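## Arms, week 6

Most of Tuesday evening went on the left arm again. The shoulder joint had been dropping a couple of degrees under load, and I'd blamed the servo, then the power supply, then the servo again. Guoqing Du took the cover off and found the horn screw had backed out. A drop of threadlocker and it holds now.

While it was apart I reprinted the elbow bracket with thicker walls. It weighs 58 g, a bit more than I wanted, but the old one flexed if you looked at it. I also moved the cable run to the outside of the upper arm so it stops catching on the base.

The software side is dull. Both arms talk to the same laptop and I log everything at a fixed rate. We have 143 runs saved so far, and I've thrown out the ones from before the shoulder was fixed. 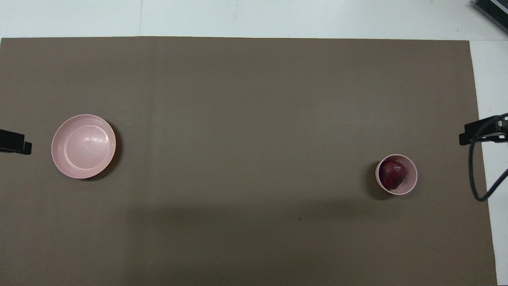

The task I've settled on is moving an apple from the small bowl to the big one. The apple is a pain because it's nearly as wide as the gripper opens, and the small bowl has steep sides, so the fingers have to come in almost straight down. Sabina thinks I should pad the fingertips with bicycle inner tube. I have 2 old tubes in the shed, so I'll cut one up at the weekend.

Still to do: a proper stop button - at the moment it's the switch on the wall - and shorter screws for the wrist.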